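Search this site
Enter keywords
All courses

Household Food Safety, Unit 4: Reheating and Holding
Handout for the evening section, Fleteddale Adult Learning
Instructor: Jui-lin Tu
Posted 9/6/24

Read this before the second session. Bring it with you, along with your storage log from Unit 3.

1. Where we left off

Unit 3 covered cooling. Cooked food should go into the refrigerator within two hours, in shallow containers. Large pots cool slowly in the middle, so split them up. If you did the Kütt worksheet you have already seen the cooling curve for a deep pot of bean soup. Keep that curve in mind, as reheating has the same problem in the other direction. The outside changes first and the center lags.

2. The number to remember

Leftovers should reach 165 degrees Fahrenheit all the way through. Soups, sauces and gravies should come to a full boil. Steam on the surface is a poor guide. Use a food thermometer and check more than one spot, including the thickest part.

Slow cookers are for holding food that is already hot. Do not use one to bring cold leftovers up to temperature. They spend too long in the range where bacteria grow, 40 to 140 degrees.

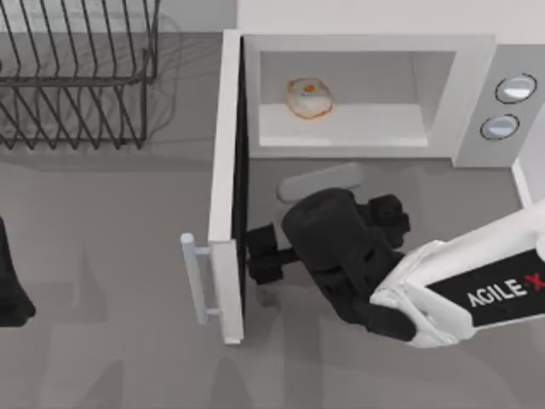

Microwaves heat unevenly, and most of the mistakes in last term's logs came from this. Waves reach only an inch or so into dense food, and the rest warms by conduction. Cover the dish, leave a corner vented, stop halfway to stir, and rotate the dish if there is no turntable. Wipe spills as they happen. A light gray interior like that one shows splatter fairly well, but the inside of the door is easy to forget, so clean it while the door is open. Then let food stand, covered, for the time on the package or in the recipe. Standing time counts as cooking time. Take the temperature after it, not before.

3. Wattage

Package directions are written for a certain wattage. If your oven is rated at 1,000 watts and the directions assume less, start with the shorter time given. If yours is weaker, add time in small steps and check again. The rating is usually on a label inside the door or on the back. Write yours at the top of your log.

4. Bread, rice and other starches

Cooked rice should be chilled promptly and reheated once. Spores can survive the first cooking, and the toxin they may leave behind is not destroyed by heat. Bread is a quality question more than a safety one unless it has mold. Discard a moldy loaf whole. Threads can run well past the spot you see, and soft foods let them spread.
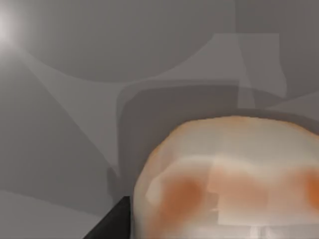 Fig. 2. Close view, cream surface with orange patches.

Color alone tells you little about whether food is safe. Harmless changes can look alarming, and food that has been left out too long can look and smell normal. Go by time and temperature.

5. For next session

Reheat one leftover dish at home. Record the starting temperature, two readings after heating, and one after standing. Read pages 2 through 9 of the Grandalska packet. We will compare results by type of dish.

Comments (3)

Žydrūnas Jaunzems
Does the 165 rule apply to a casserole I want to eat cold?

Jui-lin Tu
No. If it was cooked properly and chilled on time you can eat it cold. The rule is for when you reheat.

Marlow
My thermometer reads 2 degrees high in ice water. Do I subtract that?

Related handouts
Unit 3: Cooling and Storage
Unit 5: Freezing and Thawing
Checking a Thermometer in Ice Water
Ivville Section: Schedule and Room Changes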